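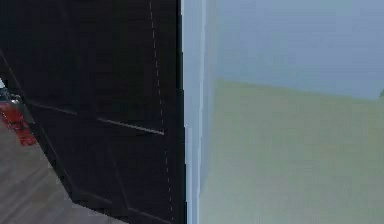

A black paneled surface, up close.

Vendula Kuruc had already put the kettle on when I called, and she kept getting up to see to it while we talked, so some of what follows was shouted from a kitchen. She has been writing letters by hand, real ones with stamps, for most of her grown life, and last February she finished number 969.

"I only number them so I know who owes me one," she said. "Declan Bloxham owes me four. You can print that!"

It began when she moved to Dolstead and didn't know a soul. Her aunt wrote every week from Hitdale, mostly about soup and the neighbor's geese, and Vendula wrote back because the phone was expensive and because (she admits this freely) she liked getting mail. 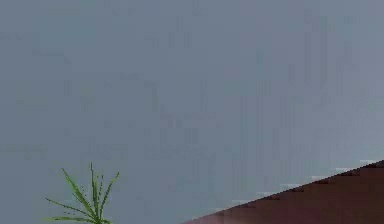

Picture: Prasert Onsri

I asked what she finds to say. "Oh, nothing much. What I ate. Whether my knee is bad. People think a letter has to have news in it, and then they never start. My aunt once gave me two pages on a jar of pickles and I still have it."

She keeps the replies, 438 of them, in old Brornetti cookie tins, sorted by person, with a separate tin for the ones she can't read. Hwa-young Bang's are the longest and come folded very small. Makis Stefanou writes only on the backs of receipts, but he is prompt, and Vendula forgives a great deal in a prompt man.
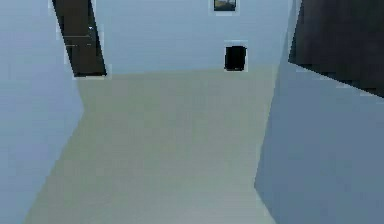 Pale floor, blue-gray wall.

Does she ever use email? "For the dentist," she said.

Her advice for anyone starting out is to buy the stamps first, a whole sheet, and to write in the morning before the day gets hold of you. She was going to tell me about envelopes too, but the mailman came up the path around then and she went out to meet him.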